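Inside the Cabinet: Notes on Storage in a Small Room

Posted 09/02/2025 by Dagim Negussie

Readers of this journal will recall that in January I set out a modest program of household reorganization, to be carried out one piece of furniture at a time. The kitchen shelves and the hall closet have been reported on already. The present entry concerns the tall white cabinet in the small room, which was left until last on account of its size and, I must admit, on account of its contents.

The cabinet was purchased secondhand from Sisay, the household goods store near the bus station in Udivbridge, and was delivered in one piece. It has a wide drawer across the top and two doors underneath, the drawer and left door with black handles. It replaced a set of open shelves which had served adequately for several years and had then begun to lean. The shelves were offered to a neighbor, who has put them to use in a garage, where I am told the lean is less noticeable.

It should be recorded at the outset that the cabinet was never assigned a purpose. It was acquired because the room required storage, and it was filled in the order in which things came to hand. By the time this review began, it held table linen, a sewing kit, two board games with incomplete sets of pieces, envelopes, spare light bulbs, a bag of other bags, and a quantity of correspondence going back to the previous apartment. The drawer contained batteries of unknown condition and keys for which no lock could be identified.

The procedure adopted was the same as for the hall closet. Everything was removed and placed on a bed sheet in the next room. Items were then sorted according to where they would be looked for, as opposed to where they had been found. This distinction was proposed by my sister during the work on the kitchen and it has proved sound. A person looking for an envelope goes to the desk. A person looking for a light bulb goes to the hall, for reasons I cannot fully explain, and so the light bulbs have been transferred to the hall.

The correspondence took the longest. I had assumed that an evening would be sufficient and it required three. Anything relating to the apartment was kept. Greeting cards were kept where there was a message beyond the signature, and this rule was applied with some leniency in the case of older relatives. Warranty papers for appliances no longer in the household were discarded, as were several catalogs. Among the catalogs was one from Firnier, the furniture maker, in which I had marked a writing desk with a pencil cross. I have no memory of wanting this desk. The page was shown to other members of the household, who also had no memory of it, although one remarked that it was a handsome desk and asked what it had cost.

The board games were examined. One was found to be playable if a button from the sewing kit is accepted in place of the missing piece. The other was not, and its board has been given to the children next door, who wished to have it for drawing on the back.

On the matter of cleaning, the shelves were wiped with a damp cloth and a small amount of dish soap, followed by a dry cloth. No special product was used. I had previously bought a furniture spray and found that it left a film to which paper adhered, and I would advise against it for any shelf on which documents are to be kept. The doors were left open overnight so that the interior could air. The handles were cleaned with the same cloth. It is surprising how much accumulates on the underside of a drawer handle.

The floor of the room was also attended to while the opportunity existed. The light wood shows crumbs and thread very readily, and anyone who has sewn in that room will understand the difficulty. A soft broom was used first and then a barely damp mop.

I come now to the question of the stickers, which has been raised by two visitors and on which it seems proper to state a position. The left door carries a bowl of noodles, a camera, a cat and the word "Love." It was suggested to me that these should be removed as part of the general improvement. The household was consulted and the suggestion was declined. The cat in particular has its supporters. My own view, for what it is worth, is that a plain white door of that size is rather severe, and that one grows accustomed to being met by noodles. Should a future occupant feel otherwise, I understand that warm water and patience will deal with most stickers of this kind.

There was also some discussion of the black fabric along the lower part of the walls. It remains for the time being. It makes the cabinet appear a good deal brighter than it did against the bare wall, and it can be taken down for laundering.

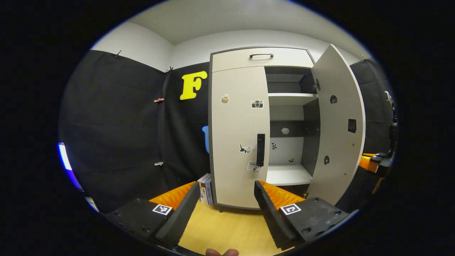 The two shelves have now been given separate responsibilities. The upper one is for paper: the apartment file, the cards, and a single box for matters awaiting attention. The lower one, which forms the floor of the main compartment, is for linen, since tablecloths are heavy when folded and are more safely lifted from a low position. A label was considered for each shelf and judged unnecessary in a household of this size. I reserve the right to revisit that judgment.

The drawer presented a separate difficulty. A wide drawer invites small objects, and small objects, once admitted, travel to the back. I have set two shallow boxes inside it, one for tools such as scissors and a tape measure, and one for batteries that have been tested. The keys without locks were the subject of a longer conversation. It was agreed that they would be held in an envelope until the end of the year and then disposed of if no lock had come forward.

A word on the right door. It opens wide, and in a room of limited dimensions this must be taken into account before anything is set down beside it. For some months a folding chair was kept in that position, with the result that the door was opened only partway and the far side of the lower shelf was reached by feel. The chair has been moved to the bedroom. I mention this because the improvement in daily use has been greater than that produced by any of the sorting described earlier, and it took less than a minute to accomplish.

Several readers have written to ask whether I would recommend baskets or bins for the interior. I have no objection to them in principle. In the hall closet they have worked well – gloves and scarves do not stack – but paper and folded linen keep their shape without assistance, and a basket takes up room that a cabinet of this kind cannot easily spare. If the linen should begin to slide, I will reconsider and report accordingly.

With regard to upkeep, I propose to open the cabinet at the start of each season and remove anything that does not belong to its shelf. The box for matters awaiting attention will be emptied monthly. This was also the plan for its predecessor, a wire tray, which was emptied once.

The next entry will deal with the area under the stairs. Suggestions on the storage of umbrellas would be gratefully received, particularly from those who have found a satisfactory arrangement for the long kind. Comments may be left in the usual place, and I will reply to them as time permits.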